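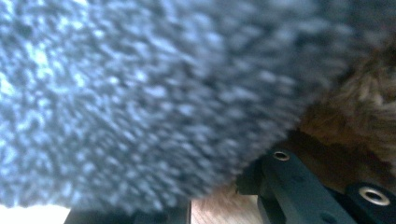 Pumville Forums > Soft Things > Cleaning and Care
Topic: Dusty teddy, grey felt, and a difference of opinion
Started by mothballed_again, 19 October 2025

mothballed_again wrote:
Evening all. I have a brown teddy with the shaggy, curly sort of coat, and he has spent since January on top of a wardrobe. He is now more of a dust store than a bear. My other half says put him in the machine on delicates. I say over my dead body. We have settled on wiping him down with a bit of grey felt, a compromise in that neither of us wanted it.

Two questions. Does felt lift dust out of curly pile or just move it to a different part of the bear? And do I go with the curl or against it?

plughole wrote:
With the curl. Against it and you'll have a bear that looks as though he's had bad news.

Felt wouldn't be my first choice though. Felt sheds. You'll take off the dust and leave him a light coating of grey fluff in exchange.

Mrs_Tuffet wrote:
Cheap felt sheds. Decent felt doesn't, or not so you'd notice. I've used the same square on my lot for years and the only one that's gone grey was grey when I bought him.

Fold it into a pad, press, lift, fold to a clean bit, press again. No rubbing. Rubbing is how you get the little knots behind the ears.

plughole wrote:
"Not so you'd notice" is doing a lot of work there.

Mrs_Tuffet wrote:
So is my felt.

kettle_on_legs wrote:
Can I put in a word for the washing machine? Pillowcase, cool wash, knot the end, low spin. Mine has been through it 4 times and he's fine. One eye's a bit cloudy but whose isn't.

mothballed_again wrote:
Kettle, I'm not showing my other half this thread now.

Tried Mrs Tuffet's method this afternoon. It's more of a wrestling match than I'd expected. Lay him down flat, drape the cloth over, pinch and lift. Every time I turned my back on a fold it unfolded.
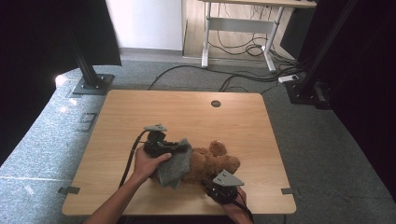
Bear down, felt on. Ears still to do.

Mrs_Tuffet wrote:
Good start, and a handsome coat on him. But that cloth's all crumpled, love. You want it folded into a proper pad or you'll lose track of which side has been used and be giving him his own dust back.

plughole wrote:
Nice table. Is that oak? You'll be finding brown fluff in the cable hole till Easter.

mothballed_again wrote:
It's oak coloured. I wouldn't like to swear to more than that. And yes, the hole has been collecting things since the day we got it, mainly crumbs.

sub_woolfer wrote:
Sorry to be awkward but you're all doing the second job first. Vacuum him. Lowest setting, old pair of tights over the nozzle with an elastic band, and hold on to him. THEN the cloth. There's a post on this in the Horkix care thread, number 3355 if you can face scrolling that far. Most of the thread is people arguing about fabric softener.

kettle_on_legs wrote:
I was in that argument. I was right.

plughole wrote:
Agree with sub_woolfer, which pains me. Dust sits down at the backing, and pressing a cloth on the top of the curls won't touch it. Nap like that, you part it with your fingers and look. If the roots are paler than the tips, fine. If they're the same colour as the felt, get the vacuum.

Mrs_Tuffet wrote:
I don't hold with vacuuming an old bear. If the seams are tired you'll have his stuffing up the hose. How old is he, mothballed? It makes a difference.

mothballed_again wrote:
Not old. He came from the Drivska shop before it shut, and I remember it having a card machine, so he's hardly an antique. Seams seem sound. I gave them a tug and he didn't complain.

Parted the fur as plughole said. I won't describe what I saw. Tights are on order, the household being short of a pair it will admit to sacrificing.

sub_woolfer wrote:
Sock works too. Thin one.

Mrs_Tuffet wrote:
Clean one.

kettle_on_legs wrote:
Pillowcase. Cool wash. I'm just saying it's there.

mothballed_again wrote:
Thin clean sock located. Will do his back tomorrow and the ears after, and then the felt, folded, Mrs T, I promise. Does anyone know if the felt itself can be washed or does it come out the size of a stamp?

plughole wrote:
Wool felt, by hand, cold water, dry it flat. Acrylic, do what you like to it, it won't care.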